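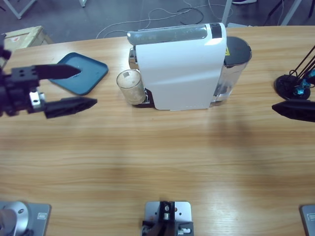
Can a robot make the morning coffee at home yet?

Posted by Liis Sepp

Hello everybody. My mother has weak hands and she lives alone. She drinks one capsule coffee at seven in the morning and another after lunch. I have read a lot about robots with two arms which can do kitchen chores, and I would like to know if this is real or only for films. The task looks small to me: take a glass, put in the capsule, close the lid, press the button, bring the coffee. My budget is 3600 euros. Is it possible, or must I wait some years?

Kazimír Kolář

I work in a small repair shop in Holub and we tried two arms there for simple jobs, so I can answer a little. Pressing a button is easy. Putting an empty glass on the drip tray is also easy, if the glass always starts from the same place. The capsule is the difficult part — it is small and smooth, and it must go in the right way round. We made 151 attempts with a similar small part and the arm dropped it 30 times. For a shop this can be accepted, because a person stands near. For your mother I would not do it, especially not with a full glass of hot coffee. Also somebody must fill the water, empty the used capsules and wipe the table, and these chores take more time than the coffee itself.

With your money I would buy a machine with a big button and a large water tank, and a cup with two handles. Please ask again in 3 years.

Uter

no. my vacuum robot still gets stuck under the sofa every Saturday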